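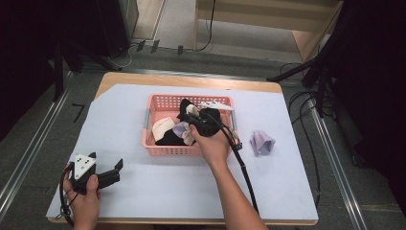

4.2 Changes in the sorting work

Before the cell was installed, sorting at the Plokville site was a single job with a single name. A sorter took pieces from a cart, shook them out, looked them over and put them in one of several bins, and did so for a full shift. After installation the same people were split between two tasks. One group stayed on the line next to the machine and dealt with whatever it rejected. The other group moved to a side room, where they recorded the handling motions that the machine was later trained on. The recording task uses a pair of hand-held grippers, one for each hand, each with a cable and a dotted marker plate on top (Figure 3). The cloth is worked from a plastic basket on a table covered with paper, and the worker handles it only through the grippers. The pieces are crumpled and lie against each other in the basket, dark ones next to light ones, and this is close to the way they reach the line from the dryers.

Figure 3. Recording task: cloth pieces in a basket, handled with two hand-held grippers.

All the sorters we interviewed had done the recording task at least once, and most had done it for several weeks at a stretch. Their accounts agree on the main point. The work is lighter than line sorting but slower, and the slowness is what tires people. Bhupendra Tiwari had sorted for 10 years before the change. He told us that he could feel a seam or a damp patch with his fingertips without thinking about it, and that the grippers took this away. "You have to look at everything," he said. "I never used to look." Other sorters described the same shift from touch to sight, and two of them said they went home with sore eyes in the first week.

The second change concerns pace. On the line, pace was set by the carts and was visible to everyone. In the side room it was set by a target of 335 accepted recordings per shift. A recording was accepted or thrown out by software supplied by Guvico, and the sorters were not told the grounds. Rejections were shown as a red bar on a screen by the door. Ryan Bloxham, the shift lead, said that he spent much of the first month answering questions about the red bar that he could not answer. In September the site began printing a short reason code next to each rejection. Complaints dropped after that, though the target stayed where it was.

The third change is in who is asked for advice. Experienced sorters had always trained new ones, informally and without extra pay. Once recording began, the supplier's engineers wanted to know how an experienced sorter pulls one piece free when several are tangled together, and they asked the same people. Clifford Desjardins was called into the side room so often that his place on the line was filled by someone else, and he was later given the title of handling lead with a small raise. He was pleased with the raise. He also said that he had been doing the teaching part for years and that it took a machine for the site to notice.

Not everyone gained in this way. Of the 7 sorters in our first round of interviews, Desjardins was the only one whose grade changed. The remaining six were doing work that their contracts did not describe. The job description on file still listed lifting, sorting and cart handling, with no mention of recording. The site manager, Henrik Hagedorn, regarded this as a paperwork delay. The sorters saw it differently — for them the missing line meant that the recording hours did not count toward the skills allowance, which is paid only for listed tasks.

We also asked about the knowledge being passed on. The site had collected 2,000 accepted recordings by the end of our second visit, and the sorters knew that these would be used at Whitlock, the company's other laundry, where there was no recording room and no plan to open one. Opinions on this were mixed. Some sorters took it as a sign that their way of working was good. Others thought that the staff at Whitlock would end up with only the rejects task, the less liked of the two. Bastien Hoarau, who had worked at both sites, held the second view. He said that clearing rejects was bearable at Plokville because people could swap into the side room after lunch, and that without the swap he would not stay in it.

The swap was never a formal arrangement. Bloxham started it in the third week to settle a dispute over who got the seated work, and it was kept because absences went down. It does not appear in the rollout plan for Whitlock that we were shown. We return to this omission in Section 5, where we compare the two sites.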